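3.2 Work surface and surroundings

Clear containers are easy to lose on a desk. They take on the color of whatever is under them, and the lid is often the only part that stands out. In the January survey at Stultdale, 343 of the 1000 misplaced items were small plastic boxes of this kind, more than any other group. We therefore chose a table with a smooth, matte top in a pale blue-gray and a light wooden border on all four sides. The border marks the limit of the work area and can be seen without looking straight at it.

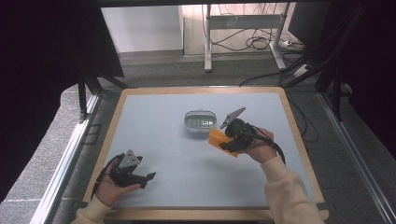

The floor is gray carpet, close enough to the tabletop in tone that the wooden border does most of the work of separating the two. Ostapchuk had first suggested a white top, but clear plastic was hard to pick out on it in the first 41 trials, and these were dropped from the analysis. A dark top gave the opposite problem – the lids reflected so strongly that people reached for the glare.

We also wanted surroundings with little in them to compare against. Patterned walls and open shelves were ruled out after the Ruravard trials, where participants often glanced away from the table before choosing where to put an item. 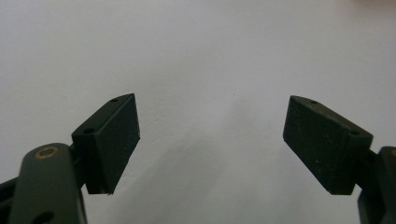 Figure 2. Plain matte white wall behind two dark green gripper fingers.

Items were chosen to differ in how easily they are seen. The clear container has a grayish rim or lid and stands at the hard end of the range. The orange block stands at the easy end, and its color is far from both the blue-gray top and the wood. Following Duder and Sfeir, we left open space between items so that each one could be judged alone. The position of the block was not fixed, and it could lie at any angle to the border. 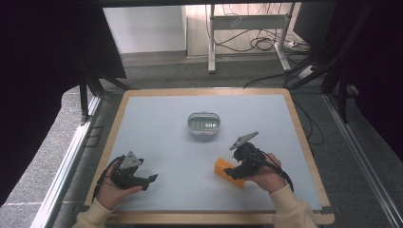 3.3 Scoring

A trial was scored as complete when every item was inside the wooden border and no item touched another. Armelle Delorme scored all 400 trials, and a second rater scored a subset of them. An item resting on the border itself was scored as outside. Disagreements were settled by discussion, and the agreed score was used in the tables that follow.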